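Tirnau Technical College
Department of Automation
Robot Cell Practice, Unit 6: Setting Up and Checking the Simulated Counter Cell
Instructor: Dezső Gulyás

1. Purpose of this unit

Students are required to bring the counter cell into a known condition before any grasping exercise is run. The cell exists in simulation, and the same order of work applies as in the Mornwood laboratory: base, joints, gripper, objects, log. A cell that has been left in an unknown state by a previous group must be reset in full. Partial resets are not accepted for assessment.

2. Base and arm

Load the cell file and confirm that the robot base is registered to the counter. The base position is locked in the file and must not be edited by students. If the arm loads in a position other than home, open the joint panel and send it home at 30 percent speed. Full speed is permitted only after the collision check in Section 4 has been passed.

Joint limits are stored separately from the cell file. Compare them with the sheet issued in class. Any difference is to be reported to the instructor and left uncorrected until a reply is received.

3. Gripper

Open and close the gripper five times with no object between the fingers. Both sides should reach their end positions at the same moment. Where one side lags, reload the gripper model and repeat the test. Next, move the open gripper over a tall object and stop above it. Inspect the clearance on both sides from at least two viewpoints, as a single view can hide an offset in depth.
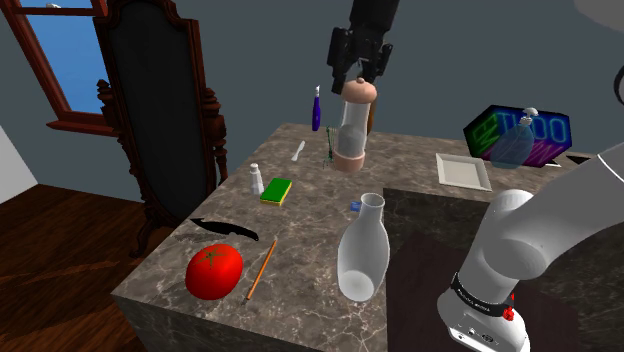

The approach height is then lowered in small steps until the fingers are level with the part to be held. Record the height at which the first contact is reported. Repeat the approach at the same speed and record the second value beside the first.

4. Objects and collision check

Objects are placed by the Somogyi layout script. Run the script once, allow 200 simulation steps for the objects to settle, and then check the following:

Every object rests on the counter and none has sunk into the surface.
Thin items, such as knives and pencils, are lying still.
Transparent objects have a collision shape as well as a visible one.
The arm can travel from home to the approach point without contact.

If the arm touches an object during travel, raise the path by 60 mm and run the check again.

5. Log and submission

Each group keeps one setup log in Bindudine. Enter the cell file version, both contact heights and the result of the collision check. Logs of more than 100 lines should be divided by session. Submit the log before starting Unit 7.

Handout revised 27/02/2022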